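4 Setting up the sorting bench

Section 4 covers the bench, the lamp and the small-parts trays of the Flokden clock repair kit. Read section 3 first if the movement is still in its case. The steps apply to both the 1604 and the 1617 movement unless a step says otherwise.

4.1 Before you start

You will need the Flokden kit, a lint-free cloth, a soft pencil and a sheet of plain paper. Choose a table that does not rock. A dark surface makes small steel screws harder to lose sight of if they are plain, but blued screws vanish on it, so lay a pale sheet or board down to work on.

1. Clear the table and wipe it down with a slightly damp cloth. Let it dry.
2. Lay the mat from the kit flat. If it has been rolled, leave it under a few books overnight.
3. Put the work sheet in the middle of the mat, square to the front edge.
4. Place the lamp on the side opposite your writing hand.

CAUTION: Let down the mainspring fully before you loosen any plate screw. A wound spring can strip the teeth from a wheel and cut your fingers. See 3.6.

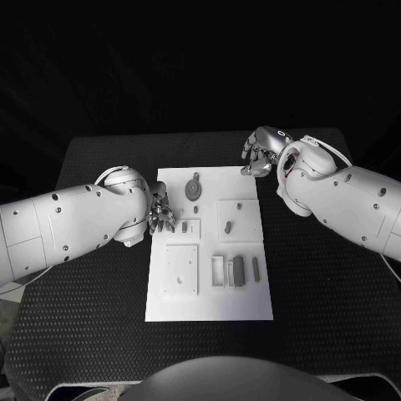

Page last changed: May 31, 2026 (G. Sorrentino)

4.2 Laying out the parts

Work from the back plate forwards. Draw the outline of the plate on your paper in pencil and mark each screw position as you take the screw out. Place each screw on its mark.

1. Remove the hands, then the dial. Keep the taper pins with the dial feet they came from.
2. Take off the motion work and set it down in the order it comes away.
3. Loosen the plate screws a half turn each, going corner to corner, until all are free.
4. Lift the back plate straight up. If it sticks, check for a screw you have missed. Do not lever it.
5. Lift out the train wheels, starting with the escape wheel.

Note: On the 1617 the third and fourth wheels look nearly the same. The third wheel has the longer arbor. Mark the paper before you put either of them down.

Note: The strike parts of the 1604 are held by a small spring clip which tends to jump. Cover it with your free hand while you push it off.

Jhun Talavera at the Trernau workshop suggests a second outline for the front plate if you expect to leave the job for more than a day. It takes a few minutes and saves a good deal of guessing later.

4.3 Cleaning and putting by

Clean the parts in small groups and return each group to its place on the sheet before you start on the next. Do not tip the whole movement into one bowl.
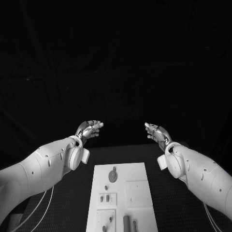
Brass and steel should be cleaned separately. Use Gebreyes clock fluid, part 137, for the brass and leave it to soak for 8 minutes — longer will dull the finish. Steel parts only need a wipe with the fluid on a cloth. Rinse the brass, dry it at once with warm air and peg out each pivot hole with a sharpened stick, turning the stick until it comes out clean.

CAUTION: Open a window. Keep the fluid away from flames and hot lamps, and put the lid back on between uses.

If you have to stop, lay the clean cloth over the parts and leave the paper where it is. For longer breaks, move each group to its own tray and write the step number on the lid. Trays ordered from Skoneria before August have plain lids without a writing patch, and a strip of masking tape does the job.
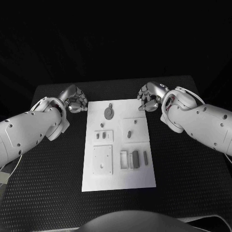
Can I oil the pivots before the movement goes back together?

Wait until both plates are on and the train runs freely. Oil put on earlier gets wiped off in handling and spreads over the plate, where it draws dust. The oiling points are listed in 5.2.

4.4 Checks before section 5

Every pencil mark should have a screw on it. Hold each wheel up to the lamp and look along the arbor for bends. A bent pivot should go back to the workshop with the repair form filled in.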